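Ticket: Gripper comparison, CPU pick from fixture pocket
Project: Viltholm
Status: Open
Priority: Normal

Problem

We compare two sets of fingers on the same gripper, the Magnusson set and the Prestov set. The task is to pick the processor from its pocket in the fixture and place it in the socket of the desktop board. With the Magnusson fingers the log shows 1,303 attempts and 4 lost grips. With the Prestov fingers we stopped after 197 attempts, because 30 of them ended with the grip lost during the lift.

What I checked

1. Grip force setting. It is the same value in both configurations.
2. Tool center point. I taught it again after the change of fingers. The error stayed.
3. Speed of the lift. I reduced it to half. There were fewer lost grips, but they did not disappear.
4. Controller log. The gripper reports "object detected" before every lift — also before those that fail. So I think the signal comes too early, when the fingers touch the wall of the pocket and not the processor.
5. Memory module. Picking it from its slot gives no errors with either set.

I have not changed the camera calibration between the two sets. The fixture was not moved also.

Cell layout for reference, tower on its side and fixture to the left of it:
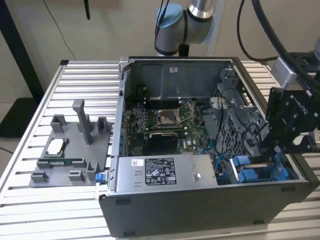
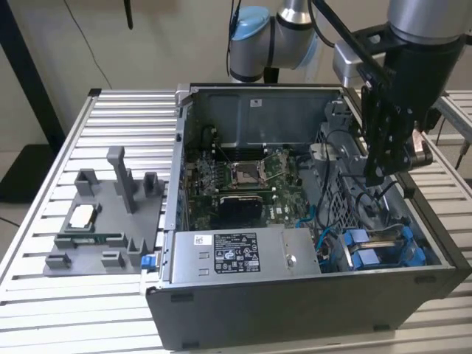

Reply from Durov, 4:10 pm

Your point 4 sounds right to me. The detection only compares the finger position with the closed position, so any contact that stops the fingers will count as an object. Please write down the finger opening at the moment of detection for one good pick and one bad pick. If the bad one is wider, narrow the accepted window in the controller and run the Prestov set again at the original speed. Leave the force as it is for now.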